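Open day at Navarrete – anyone else go?

Storkwood
Posted 19/07/2026
Went up to the Navarrete robotics open day with my two and we stayed far longer than I'd planned. Parking was a pain (£17 if you miss the early rate!) but getting in was free and the people on the stands were lovely. We spent ages at the fishing one, where the arm scoops toy fish out of a tray of water with a little net and sorts them into bowls by colour. My youngest would not leave.

Corkis
Posts: 3082
We were there too, must have walked right past you. I'll be the grump and say it was a bit slow. My lad's five and he'd have had that tray emptied before the arm had lined up its first go. Liked the talk in the side room much more, though the mic kept cutting out.

Storkwood
Slow, yes, but that's what I liked about it! You could see it picking its moment. The chap running it, Eustaquio Mendoza, let the kids stir the water up between goes and told them plainly it would miss a few. It did miss a few.

Jirnutness
Posts: 100
Couldn't make it, was stuck at work. Does it hold the net itself or is the net bolted on? I've been trying something similar at home and the handle twists every time there's any weight in it.

Storkwood
It holds it – just pinches the handle between its two fingers. Mine got hold of the picture from the arm's own camera, so have a look: 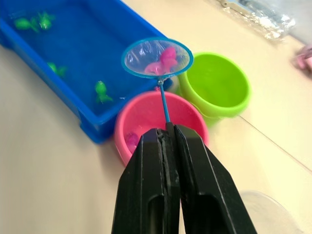 Pink fish in the net, over the pink bowl. Green ones still in the water.

Jirnutness
Oh that's great, thanks. It's got hold of it right down the thin bit of the handle, I'd been grabbing mine up by the hoop. Will have another go tonight.

Corkis
All right, that's a nice picture. Still say they should've had two arms racing each other. And my lad wants to know why green doesn't get picked first.

Storkwood
Tell him pink was my daughter's choice, she got to call the colour for that round. They're doing another one next July if Jirnutness can get the day off. I'm taking sandwiches, the café queue was daft.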